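My grandmother sharpened her knives on the back step, and for years I thought you had to be at least seventy to be allowed to do it. Then my friend Mariama Atinga sat me down one December evening with a whetstone and a pot of tea, and by bedtime I could cut a tomato without squashing it! So if you've been putting this off, pull up a chair.

## What you'll need

- A two-sided water stone. Mine is 2000 grit on one side and 4000 on the other, and it handles ordinary upkeep very nicely (a badly chipped blade wants something coarser first).
- A bowl of water
- A dish towel, damp and folded flat
- A knife you don't mind learning on

Start with a plain chef's knife if you have one. The long, gentle edge is forgiving, and there's plenty of blade to hold on to while your hands figure out what they're doing.
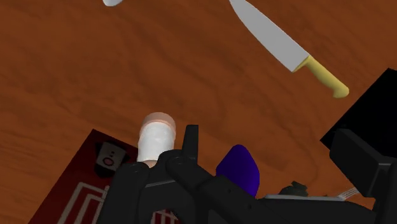
*A chef's knife with a yellow handle.*

## Getting set up

Check whether your stone is the soaking kind. If it is, let it sit in the bowl until the bubbles stop coming up. A splash-and-go stone just needs water on top. Lay the towel on the counter and set the stone on it, 2000 side up, then give it a good shove with your palm. If it slides, fold the towel again.

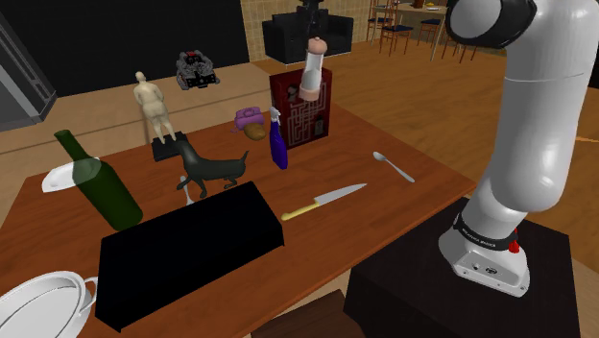 Give yourself more elbow room than you think you need, too. I started out wedged between the toaster and the sink, and my strokes were short and crooked the whole time.

## Sharpening

1. Lay the blade flat on the stone, then lift the spine until you're near 15 degrees. For most kitchen knives that's only a finger's width or so.
2. Rest two fingertips lightly on the flat of the blade, well back from the edge.
3. Push away from you, edge first, sweeping from heel to tip. Lift and repeat, for 5 strokes.
4. Turn the knife over and do the same on the other side.
5. Keep trading sides until you can feel a tiny rough burr, checking by brushing your thumb *away* from the edge, never along it.
6. Flip to the 4000 side and go again with a much lighter hand, until the burr is gone.

Add water whenever the stone looks dry, and leave the gray mud alone, as it's helping you along. Afterward, wash and dry the knife, rinse the stone, and let it air dry somewhere away from the heater.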